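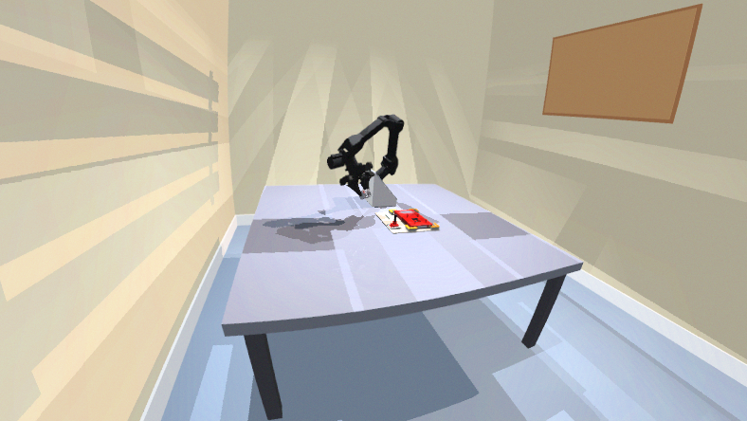 *A large rectangular table with a pale top and a darker front edge.*

## How to paint a table top so it stays smooth

I painted three tables in our rented flat in Pridton before I was satisfied with one of them. The first two had brush marks and small bits of dust in the paint. What follows is the order of work I use now for a wooden table with an old varnish on it.

### What you need

- sandpaper, grits 120, 180 and 240
- dish soap and a bucket
- bonding primer
- water-based furniture paint, satin
- a small foam roller and one good angled brush
- two old sheets for the floor

My table top is 2295 square inches, and one small can of paint was enough for three coats. Measure yours before you go to the store, because the label gives the coverage in square feet and you must divide by 144.

### Step 1. Wash

Wash the top two times with warm water and soap, then one time with clean water. Kitchen tables have grease that you cannot see. Let it dry overnight.

### Step 2. Sand

Begin with 120 and go along the grain. You don't have to remove all the varnish, only the shine. Change to 180 and finish there. Wipe with a damp cloth, wait ten minutes, and wipe again.

### Step 3. Prime

Put the primer on thin. Paint the edges first with the brush, then the top with the roller, and do not go back over places which are already becoming dry. When the primer is hard, sand very lightly with 240.

### Step 4. Paint

I mixed my color from two leftover cans, a gray called Nisari and a white called Damia. If you mix, make enough for all coats in one jar – it is almost impossible to get the same color again.

Roll in one direction, the full length of the table. Three thin coats are better than two thick ones. Leave four hours between them, and more in July if your room is humid like mine.

For a darker edge, wait until the top has dried for two days. Put painter's tape along the top, press it down with a spoon, and paint the edge with the brush. Remove the tape while the last coat is still a little soft.

### Step 5. Wait

The paint feels dry the same evening, but it needs three weeks to become hard. In this time use no tablecloth, and put nothing hot on it. I put a lamp back after four days and it left a ring, so I had to sand that part and paint it again.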